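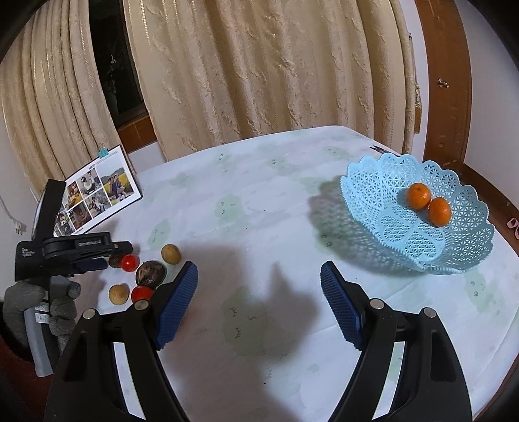

水色のかごにみかん2個。クロスは雲柄

報道関係各位
11月24日(日)
Jokeck

雲柄テーブルクロスと透かしかごの「Pellport」シリーズ、1月に発売

Jokeckは、食卓まわりの新シリーズ「Pellport(ペルポート)」を1月より発売します。テーブルクロスとフルーツかごの2アイテム。果物や木の実、根菜をしまい込まず、食卓に出したまま暮らす。そういう提案です。

■テーブルクロス
白地に淡い緑の雲。雲には小さな顔つき。目と口だけの線画で、にっこり笑っているものもあり。色はかなり薄め、果物の赤やオレンジを載せても柄がけんかしません。丸テーブル対応。洗濯機可(ネット使用のこと)。アイロンは裏から低温で。

■フルーツかご
水色のプラスチック製。ふちは波形、側面は小さな三角と星の透かし模様。日の当たる席に置くと、模様の影がクロスに落ちます。試作段階でいちばん評判がよかったのがこの影でした。水洗いOK、食洗機は不可。みかんを少しだけ入れて、残りはクロスの上に転がしておくくらいがちょうどいい、というのが開発チームの意見です。山盛りにすると下の段から傷むのでご注意を。

■開発のきっかけ
社内で続けている「食卓に出しっぱなし」調査より。冬場のくだもの、ナッツ、芋類の置き場所についてアンケートを実施し、回答は3663件。70%が「冷蔵庫に入れずテーブルか台所に出している」と回答。理由で多かったのは「目に入ると食べる」「冷蔵庫がいっぱい」。一方で「ごちゃついて見える」「来客前にあわてて片付ける」との声も多数ありました。なら、出したままで様になる布とかごを作ろう、と。企画から試作まで4か月。雲の顔は最後まで描き直しが続き、ぎりぎりでの確定となりましたた。

■並べ方のご提案
決まりはなし。ただ、色のあるものと茶色いものを混ぜると落ち着きます。赤いミニトマトのとなりに、皮のざらっとした茶色の根菜。淡い黄色の小さな丸い実を手前に。大きさがばらばらのほうが、クロスの雲も見えてきます。転がりやすい丸い実はテーブルの中ほどへ。土つきの芋は払ってから置いてください。
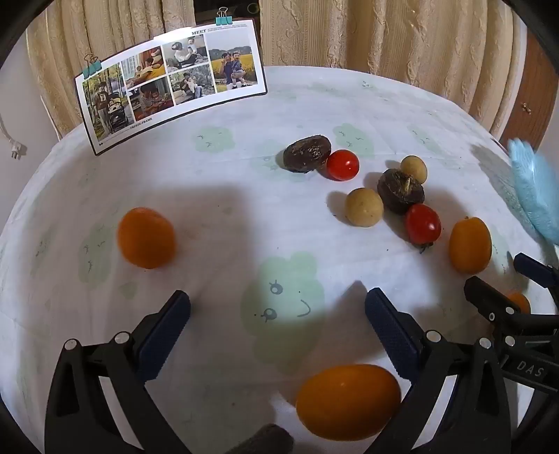 Traian Manoleさんからは、先行モニターとして使ってみて、子どもがみかんを食べるたびに雲の顔を探すようになった、夕食のあとも布をかけたままにしている、との感想が寄せられました。ただし、トマトの汁は早めに拭かないと跡になりそうで気を使う、とも。この点は弊社でも確認しており、量産品では撥水加工を見直しす予定です。

■発売について
発売時期:1月(日程は追ってお知らせ)
取扱い:Jokeck直営のRidgeway店、Bretby店、およびオンラインストア
価格:未定。決まり次第サイトに掲載
カラー:クロスは白×淡緑のみ。かごは水色のみ。追加色は検討中

店頭では両アイテムを丸テーブルに広げて展示予定。Bretby店は売り場改装中のため、展示開始が少し遅れます。かごだけの購入も可。

■サンプル貸出
媒体さま向けにクロスとかごのセットを貸出します。数に限りあり、先着順。果物は付きません、各自ご用意ください。返却時、クロスは洗濯せずそのままで結構です。

本件に関するお問い合わせ
Jokeck 広報担当 Fitzgerald Gallagher
オンラインストアのお問い合わせフォームより、件名に「Pellport取材」とご記入ください。

※記載の仕様は発表時点のもの。予告なく変更する場合があります。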